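Katene hand-held grippers, pair: two months on the kitchen line

We run a commissary kitchen in Bemcombe that supplies 2 cafes. In October the owners signed up to have our dishwashing and put-away steps recorded, with the aim of buying an automated put-away station from Usden next year. The Katene pair is what the staff hold while they do the work.

The handles are comfortable and the fingers open and close with little effort. Both hands fit, including small ones, though Sabine Hellwig wraps the left handle with tape to stop it turning in her palm. Training took one morning. We paid 245 a month for the pair, and spare pads are extra.

Bowls are the hardest thing we handle with them. A thin rim slides if you come at it from above, so we tip the bowl on its side first and bring one finger in under the lower edge.

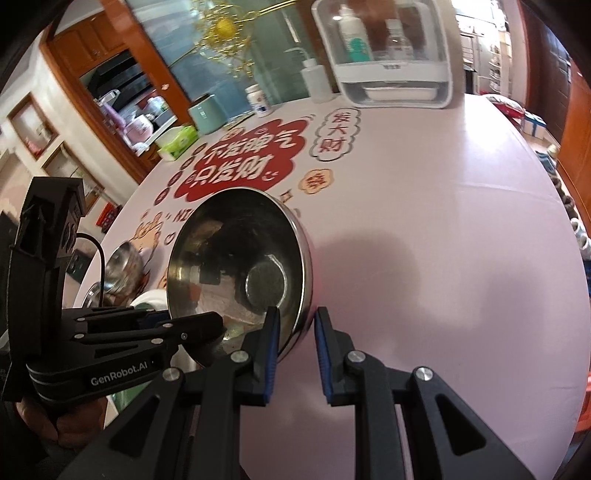

Steel bowl on its side, ribbed blue pad against the lower rim.

Lids and small pots are easier. Flat dishes are slow, and stacks of them are slower. A put-away round that takes me nine minutes by hand takes close to twenty with the grippers. For the first few weeks the schedule did not allow for that, and people stayed late. Heloísa Camargo, our shift lead, got it changed so that recording counts as its own task, with a limit of 88 minutes per person per shift.

Wrists get tired before that limit. The cable also needs watching near anything tall.

As for jobs, we have been told in writing that hours stay the same through next year. After that we don't know, and some of the crew would rather not train their replacement. I would rent the pair again, with the time limit agreed before the first day.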